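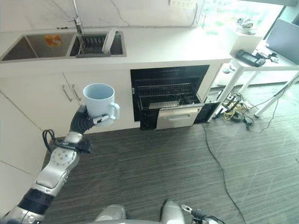
Setting Up a Kitchen Test Area for a Humanoid Robot

Last updated 10 October 2024

These are the working rules we use at Bokent for kitchen tasks with a two-armed humanoid. They cover the floor, the counter, the sink and the stop procedure. They don't replace the robot maker's manual or your own risk assessment. If the manual is stricter on any point, follow the manual.

1. Mark the working zone

Measure the robot's full reach with both arms extended, then add 840 mm on every side. Tape that line on the floor. Only the operator and one spotter may be inside the room while the motors are on, and both stay outside the line. At our Grellham site we first taped to the reach alone, and people kept leaning in over the counter to straighten things.

2. Deal with the cables

Cables are the most common cause of a stopped run. Before power-on:

Walk the whole route the robot will take and move any cable that crosses it.
Tape down or cover what can't be moved.
Check the slack at each wrist. Turn the wrist by hand to both ends of its travel and see that nothing pulls tight.
Keep power strips away from the sink side of the room.

3. Prepare the sink and the objects

Shut off the water under the sink and dry both bowls. Start with objects that can take a drop, and leave out glass and knives until the task has passed 40 clean runs. Use real items where you can, as plastic food slips differently in the fingers. Set them out the same way each time and write the layout on the run sheet. 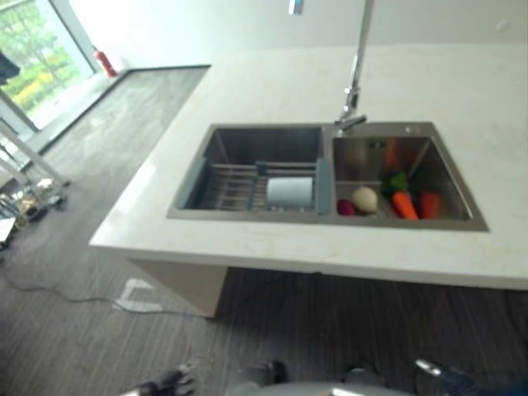

Sink layout with the produce in the right bowl and the rack in the left.

Ceramic mugs are allowed once the grip force limit is set. Check the limit at the start of each session – it goes back to the default after a software update. Keep a dustpan outside the line.

4. Check the way in

Drive the robot to the counter at walking test speed with nothing in its hands. Watch the gap between the counter edge and the forearms. If the hands have to pass under or over the edge, add that move to the run sheet as its own step.

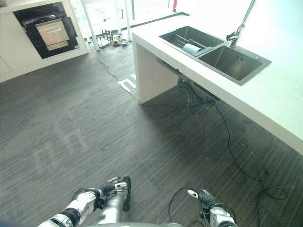 Do this again whenever the robot's starting point changes, even by a small amount. A path that was clear from the dishwasher side may not be clear from the window side. Close any door or drawer the task doesn't need.

5. Stopping and going in

The spotter holds the stop button and does no other job. Call "stop" out loud, press, and wait for the arms to settle before crossing the line. After a drop, reset the layout from the run sheet and start the run over. Log every stop with its cause on form 628, including the ones that seem minor. Change operator and spotter after 6 runs.

Sites using the older Vater controller should also test the stop button before each session and after lunch.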